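Home | Groups | Machines | Minutes | Contact

March
Posted by the minutes secretary

Filed under: Workshop Notes / Two-Arm Machines

Minutes of the upkeep meeting, Zisa machine

Started at 4:15 p.m. in the upstairs room. Last month's minutes were read and accepted with one correction: the spare sleeves came from Flato, and the Akolgo order was for fingertip pads only.

1. Hours and general health

The machine has put in 178 hours since the last full service, its best stretch yet, and there was real pleasure in the room about that. The log shows three stops in that time. Two were cable warnings from the left wrist that cleared after the connector was reseated. The third was a left-hand finger that stopped short of its closed position during the morning warm-up, and most of the meeting went on that one.

2. Left-hand finger

The finger closes fine from the open pose and comes up short when it starts from half closed. Calibration was run again at both speeds and the fault stayed. The feeling is that the tendon has stretched a little and the controller is still using the old travel value. The Mukeck manual gives a procedure for this on the page after the wiring chart (the index sends you to the wrong chapter, so please pencil in the right one).

Agreed to retension first and change the travel value second, with a warm-up run between the two so we can tell which one did the work. If the finger still comes up short, the whole finger module gets swapped and the old one goes on the bench. Several people want to see inside it, and there was some competition over who gets the screwdriver!

3. Sleeves

Long discussion, and a good one. The knit sleeves keep grit off the wrist joints and they have made a big difference to how clean the bearings look at service. The drawback is that they creep down. Once the hem gets past the palm it can ride up against the base of the fingers, and then the hand has to be stopped and the sleeve pulled back. 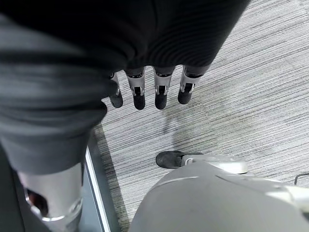

The elastic cuff that was tried last month held well for a few days and then went slack. Suggestions from the floor were a hook-and-loop band above the wrist, a shorter sleeve, or a few stitches to take in the opening. The band can be tried right away with what's in the drawer, so that goes first. Whoever fits it should check that the wrist can still make its full turn both ways before the power goes above the low setting.

Washing: cold water, no softener, dry flat. One sleeve went through a hot cycle and is now a very nice sleeve for a much smaller robot.

4. Fingertip pads

The rubber pads are wearing better than expected. The Akolgo pads arrived in a pack of 8 and fit without trimming. The thumb pads take the most rubbing and should be looked at every week. Wipe with a damp cloth only. The alcohol wipes left the last set shiny and they lost their grip on anything smooth.

Old pads are to be kept in the tin, marked with the hour count when they came off. We'd love to have a proper wear record by summer.

5. Budget

The Flato sleeves, the pads and the tendon kit together came to $494, inside what was set aside. No further spending until the finger question is settled. A second torque driver was asked for and will be talked about next time.

6. Any other business

The warm-up script now runs both hands through open, half closed and closed, then thumb across and back. It takes nearly 3 minutes and it is lovely to watch. Please let it finish. Skipping the half-closed step is how the finger fault stayed hidden for as long as it did.

The Zisa parts list on the shared drive is out of date again. The paper copy in the red binder is the correct one for now.

Actions

- Retension left-hand tendon, run warm-up, write down the result
- Change travel value, run warm-up again
- Fit hook-and-loop band on one arm only and compare
- Weekly look at thumb pads, both hands
- Copy the binder parts list to the shared drive

Next meeting in April, same room, same time. Closed at 5:20 p.m.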